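Kategorie: Werksbesuche / Verpackung

Nogueira fertigt am Standort Jastport Stülpschachteln aus Vollpappe, 47 Formate im laufenden Programm. Der Rundgang am 9.9.19 begann im Rollenlager und führte über Stanze und Kaschierung zur Endkontrolle. Die Kaschieranlage von Zaltalano läuft im Zweischichtbetrieb, Rüstzeit je Formatwechsel 11 Minuten. 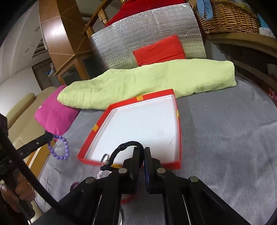

Wie lange ruhen die kaschierten Zuschnitte vor dem Aufrichten?
Sieben Stunden im Stapel, bei schweren Qualitäten über Nacht — maßgeblich ist die Restfeuchte.

Die Eckenverklebung wird stichprobenweise geprüft, 80 Teile je Schicht. Den Ausschuss übernimmt Umstead zur Wiederauflösung.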